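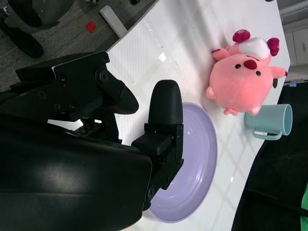
Surkico Sindow Teaching Kit
Hand guiding and remote control for tabletop arms

Price: $2,812, shipping not included
Availability: in stock
Warranty: 2 years on all parts except fingertips and cables
Page updated: 14/06/2024

Overview

The Sindow Teaching Kit lets one person show a robot arm a tabletop task and record it in a form that can be used for training. You can teach in two ways. In hand guiding, you hold the arm at the wrist and move it through the task yourself. In remote control, you sit at the Kairys leader arm and the robot follows your hand. Both write the same kind of recording, so a set can include demonstrations made either way.

The kit is meant for pick-and-place work with household objects: plates, mugs, soft toys, boxes, bottles, small tools. It is sold to labs, integrators and schools that already own an arm. The arm is not included.

What's in the box

Sindow wrist mount with camera bracket
Wrist camera with cable
Two-finger gripper with one set of fingertips
Kairys leader arm with trigger handle
Table clamp for the leader arm
Foot pedal
Control box and power supply
Cable ties and hook-and-loop straps
Ladodach recording software, one license
Printed setup sheet

You will also need a computer running a current Linux release, a free network port and a table that doesn't wobble. A light table is fine if it is fixed to the floor or to the arm's base.

Hand guiding

Press the pedal once and the arm goes slack enough to move with one hand while still holding up its own weight. Press it again and the arm locks where it is. The gripper is opened and closed with the thumb wheel on the side of the wrist mount.

Hand guiding is the faster way to get started. Most new users can record something usable in the first session. It works well for tasks with one or two contacts, such as picking a toy up off the table and putting it on a plate, or standing up a mug that is lying on its side.

The drawback is your hand. It will be in view of any camera that looks at the robot from the outside, and a policy trained on those pictures may come to depend on it. The wrist camera looks down past the fingers and sees much less of you if you hold the mount from behind. If you plan to train on outside views, use hand guiding to record the path only, then use Replay in Ladodach. The arm repeats the motion with nobody touching it and the cameras record during the replay. Put every object back where it started before you press Replay.

Remote control

The Kairys leader arm is a smaller, unpowered copy of the follower's joints. Move it and the follower moves. The trigger sets the gripper opening, and it is proportional, so a half squeeze gives you half closed.

You don't feel contact through the leader arm. People tend to press too hard at first, mostly when setting a plate down or pushing the fingertips against the table to get under something flat. The control box has a force limit for this reason. Leave it on Low until the operator has had some practice.

Before the follower will move, the leader arm has to be brought close to the follower's current pose. The light on the control box is amber while they differ and turns green when they match. Press the pedal to engage. To pause in the middle of a task, press the pedal again, rest your arm, match the pose and carry on. The pause is marked in the recording and can be removed on export.

Gripper and fingertips

The fingertips slide onto the finger brackets and are held by one screw each. The standard set is black rubber, rounded at the end. It is a good general choice for soft goods and for handles. For thin rims we also sell a flat set with a narrow edge, listed under Spare parts.

Plush toys are easy to grip and hard to release cleanly. The pile catches on the rubber and the toy may drag a little as the fingers open. Open the gripper fully and wait a moment before lifting away. If you show it this way every time, the trained robot will do it too.

Mugs lying on their sides roll. Approach from above with the fingers across the cylinder, or take the handle if it is within reach. Pick one approach and stay with it for the whole set. Mixed approaches can be taught, but you will need many more demonstrations.

Smooth plates with a raised rim should be taken by the rim, one finger inside and one outside. Don't try to pinch a plate from both sides unless you have confirmed that it fits the gripper opening.

Wrist camera

The camera bracket has a tilt adjustment. Set it so that both fingertips are in view along with the part of the table where the next object will be. The gripper body will take up a good part of the picture. This is normal and doesn't hurt training as long as it stays the same from one recording to the next. Tighten the tilt screw and mark its position with a paint pen.

Glossy white tabletops reflect ceiling lights, and the bright patches shift as the wrist moves. You can train through this. If the robot will be used on the same table under the same lights, leave it alone. If it will be moved to other rooms, record part of the set with the lights changed, or lay down a matte mat.

Exposure is locked at the start of each session. If you turn on a lamp or open a blind halfway through, end the session and start a new one.

Recording with Ladodach

Each demonstration is called a take. A take begins when you press Record and ends when you press Keep or Discard. While it runs, Ladodach saves joint positions, gripper opening, wrist camera video and, if connected, one outside camera. You type the task once in plain words ("put the pig on the plate") and it is attached to every take in the session.

Before each take the software can show a faint overlay of the last starting layout. Some users turn this on to put the objects back in the same places. Others use it to make sure they have moved things. For most tasks we suggest moving them. A set where the plate never moves teaches the robot where that plate was, and it will miss when the plate is somewhere else.

We suggest 50 kept takes as a first set for a single pick-and-place task with one object and one target. Train on that, watch where it fails, then record more takes in those places. Discard takes where you bumped the table or dropped the object. Keep takes where you missed the first grasp and recovered, as these are useful.

Clear the area beyond the table of anything that will be moved from day to day, or accept that it will vary. Items lying on the floor within the camera's view are harmless if they change often enough. A chair that is always in the same spot during teaching and gone during use can cause trouble.

Setup

1. Switch off the arm and remove the existing tool.
2. Bolt the Sindow mount to the tool flange. Use all the bolts supplied.
3. Attach the gripper and the camera bracket.
4. Run both cables along the arm with the straps. Leave slack at every joint and turn each joint by hand to its limit to check.
5. Clamp the leader arm where the operator can see the follower's fingertips directly. Keep it outside the follower's reach.
6. Connect the control box, switch on, and run Check Joints in Ladodach.
7. Run Calibrate Gripper with nothing between the fingers.

Safety

Keep the emergency stop within reach of the person teaching. In hand guiding, keep your free hand away from the fingers and the elbow joint. Only one person should be inside the arm's reach, and that person should hold the pedal. Replay moves the arm at the speed you recorded, so stand clear before starting it.

Spare parts

Rounded fingertips, pair: $44
Flat fingertips, pair: $44
Foot pedal, camera cable and table clamp: ask for a quote

Fingertips wear. Replace them when the surface looks shiny or soft items begin to slip. After changing them, run Calibrate Gripper again.

Known issues

Ladodach sometimes fails to find the wrist camera if it is plugged in through an unpowered hub. Plug it directly into the computer.

The joint check may report a false fault on the wrist when the cable strap is too tight. Loosen the strap and run it again.

Export of sessions with pauses is slow. A fix is planned for the August release.

Questions and orders

Write to Sipho Motaung at the Surkico support desk. Include the make and model of your arm, the flange bolt pattern and a short note on the task you want to teach. If your arm is not on the supported list, send the joint drawing as well and we will tell you whether the Kairys leader arm can be matched to it.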